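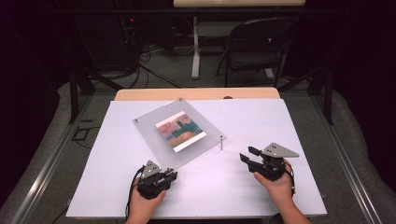

A small print behind frosted acrylic, on a white board.

The clause at the end of the page

By Danuta Jasińska
December

Most people who sign a contract read the price, the dates and the names. Very few read the last page, where the lawyers put what they call the boilerplate. Lamduan Phuthong has taught contract law for many years, first in Saavedra and now at the law school in Skillencombe, and she begins her course with this last page. Her students are surprised, and some of them are a little disappointed.

"They come for the big cases," she told me in her office. "I give them a notice clause."

A notice clause says how one party must inform the other about something important, for example that the contract will end. It may demand a letter, delivered by hand, to a certain address. It looks like a formality. But Phuthong keeps a folder of disputes in which the whole result depended on it, and she let me read in it for an afternoon.

The one I remember best is about a lease in Lallovside. The tenant, a furniture dealer called Dulley, wanted to leave and wrote an email to the landlord six months before the break date. The landlord answered politely and wished the firm good luck. Later he claimed the rent for two more years. The lease asked for written notice by post, and an email, his lawyer said, was no notice at all. The parties settled before trial, so we do not know what a judge would have decided. Dulley paid a large part of the sum.

Is this fair? I asked Phuthong several times, and each time she gave me a slightly different answer. She thinks that business people need certainty, and a clause which means what it says is cheap certainty. She also thinks that the landlord behaved badly. The law has tools for such a case – waiver, estoppel – but they need evidence, and a friendly email is thin evidence.

Her new book on the subject has almost 100 pages on notice alone. The first draft was longer, and her editor asked her to cut the history of registered mail. She is still a bit sad about this.

Her advice for readers who are not lawyers is modest. Before you send the message, open the contract and search for the word "notice." Check the address too, as companies move and contracts do not move with them. If the clause says post, use post, and send the email also.

When I came home I looked at the lease of my own apartment. Notice must go to an office that closed in 2000.

We use cookies to improve your visit. By continuing to read, you accept our cookie policy.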